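Ticket 302: Sim arm drops or shoves the cylinder during table clearing
Project: Josden table-clearing build
Opened by: shop bench 8
Component: simulation, grasp planner
Priority: medium
Status: closed, one follow-up open

Summary

We are building a table-clearing setup in the shared shop at Skulesley and testing every pick in simulation before it goes near hardware. Since the April merge, the pick on the pale cylinder fails more often than it succeeds. The gripper comes down, one finger touches the rim, and the cylinder tips or slides toward the middle of the table. All other objects pick as before.

Steps to reproduce

Load the dining table layout with the default object set. Set the target to the cylinder. Run the top-down grasp at default speed. Repeat with the same seed.

Expected: fingers straddle the cylinder, close, lift.
Observed: 17 runs, 10 failures. The planner reports success on all of them.

Log extract

plan: ok
approach: ok
pregrasp: ok
close: contact on one finger only
lift: object not attached
result: success

The last line is a separate bug. The result flag is set when the trajectory finishes and never looks at the attachment state. Split off as the follow-up.

Comment 1

Checked the usual things first. Joint limits are fine. Gripper opening is wider than the cylinder at every waypoint. Friction values match the pre-merge file. Physics step was changed in the merge, so I put it back to the old value and reran. No difference.

Comment 2

Tried the same pick with everything else deleted from the table. No failures. Put the objects back one at a time. The failures return when the slender bottle goes back in. The mug, the kettle and the plate have no effect, alone or together.

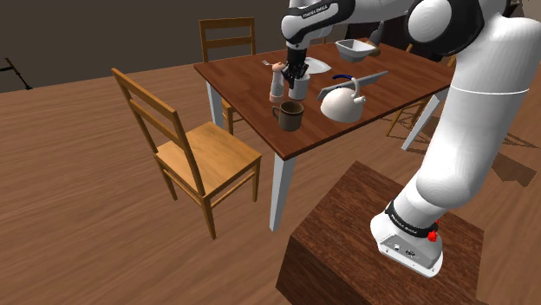 Comment 3

The collision margin is where the merge and the failures meet. The old file set a padding value per object. The new one applies a single global value from the Azevedo scene loader, and it is larger than anything we used before. With the bottle standing just to the left of the cylinder, the padded volumes overlap, and the planner has no legal place to put the finger on that side. It should return no solution. Instead the Gellero optimizer treats the overlap as a soft cost and moves the grasp center until the cost drops. The fingers stay clear of the bottle and end up off center on the target.

To confirm, I logged the offset between the grasp center and the cylinder axis. It is near zero with the bottle removed. With the bottle in, it always points away from the bottle, and the failed runs are the ones with the larger offsets.

Comment 4

Moving the bottle in the layout file makes the problem go away. I do not want that as the fix. The point of the layout is that things on a table stand close together, and the real table will be worse.

Comment 5

Changes made on the branch:

1. Per-object padding restored. The global value is now used only when an object has none of its own.
2. Overlap with a neighbor is a hard constraint during the final approach and a soft cost everywhere else.
3. If the top-down grasp has no legal solution, the planner rotates the gripper about the vertical axis and tries again before giving up.

Item 3 accounts for most of the extra planning time. It is noticeable on the shop laptop but acceptable.

Comment 6

Reran the original set with the same seeds. No failures. Also ran the mug by its handle and the kettle by its top handle to make sure nothing else moved. Both unchanged from the pre-merge results.

The small fork still cannot be picked. That is an old limit of the fingertip model and has its own ticket.

Resolution

Branch merged. Layout file left as it was. Old scene files without padding values will load with a warning; add the values by hand or accept the global default.

Follow-up, open: result flag must check attachment before it reports success. Until that is in, read the lift line in the log and ignore the result line.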